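Harier mobile card game – checklist before release, with comments

Build under check: the August candidate
Checked by: Hicham Benmoussa, Vastosden studio
Read by: design, shop team, player support

I went through the game on two phones and one old tablet, starting each time from a new account. "Pass" means I tried it myself and it did what the design document says. "Open" means somebody must still look at it. Please write your answers under my comments and do not delete them, because support is also reading this page.

1. First start and tutorial

1.1 Game opens without asking for an account. Pass.

1.2 Tutorial can be skipped. Pass, but the skip button appears only after the second match. A player who is coming back on a new phone will be annoyed. I would show it from the beginning.

1.3 Each new rule is explained one time and in one place. Open. The rule for blocking is explained two times, and the two texts do not say the same. In the first text the blocker strikes first, in the second both cards strike together. The game itself follows the second text.

1.4 Tutorial gives the starter deck at the end. Pass. On the tablet the animation of the opening packs is slow, but all cards arrived in the collection.

2. Shop and payments

2.1 Price in real money is shown before the confirm button. Pass on all devices.

2.2 Price in gold is the same in the shop and on the pack page. Fail. The shop says 800 gold for the Jarnon pack, the pack page still shows the old price. The player pays 800, so the pack page is the one to correct.

2.3 Chances for rare cards can be read before buying. Pass. The text is behind a small grey letter "i" in the corner and my eyes needed some time to find it. I ask for a bigger button. It is a matter of colour and size only, so I hope it can still go in this build.

2.4 Purchase is safe when the connection is lost. Pass. I switched off the network during the purchase, and after the restart the pack was there and the gold was taken only once. Please try it also with a real payment, I used the test card.

2.5 Daily limit on spending for young accounts. Open. The limit works, but the message to the player says only "Error". A child will press again and again. A parent will write to support. 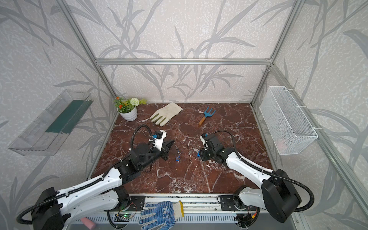

3. Matches

3.1 Match is found in reasonable time. Pass in the evening. In the early morning I waited long and was then matched with a player of much higher rank. I lost in the third turn, which is partly my own fault.

3.2 Turn timer is visible and has sound. Pass. The sound does not follow the volume setting, it is always at full strength. I discovered this at night and so did my wife.

3.3 Reconnect after a phone call. Fail on the older phone. The match continues, but my hand of 7 cards was shown as 5. The two missing cards came back in the next turn. I could repeat this every time.

3.4 Player can concede at any moment. Pass.

3.5 Rewards are given after a draw. Open. I did not manage to produce a draw. If somebody knows a good way with the starter decks, write it here please.

Comment from design: use two Sugden healers, one on each side, and let both decks run out.
Answer from Hicham: thank you, I will try with the next build.

4. Collection and decks

4.1 Search finds cards by name and by text. Pass. It does not find words with an accent if you type them without the accent.

4.2 Big collection scrolls well. Pass. I used the test account with 2,000 cards. The phones had no trouble, the tablet was sometimes stopping for a moment.

4.3 Deleting a deck asks for confirmation. Fail. There is no question at all, the deck is gone. I lost my favourite one – a slow deck with many walls – and had to build it again from memory.

4.4 Deck code can be copied and sent to a friend. Pass.

5. Text and language

5.1 No text outside its box. Open. In German three card names are too long for the frame. In English I saw no problem.

5.2 Spelling is the same everywhere. Fail. We write "armour" on the cards and "armor" in the help pages. The style guide says "armour".

5.3 Humour is kept in the translations. I can judge only French and Arabic. French is good and I laughed at the goblin who sells insurance. In Arabic the same joke is translated word for word and it is not funny any more.

Must be repaired before release: 2.2, 3.3, 4.3
Can follow in the first update: 1.3, 2.5, 3.2, 5.1, 5.2
Still to be tested: 2.4 with real payment, 3.5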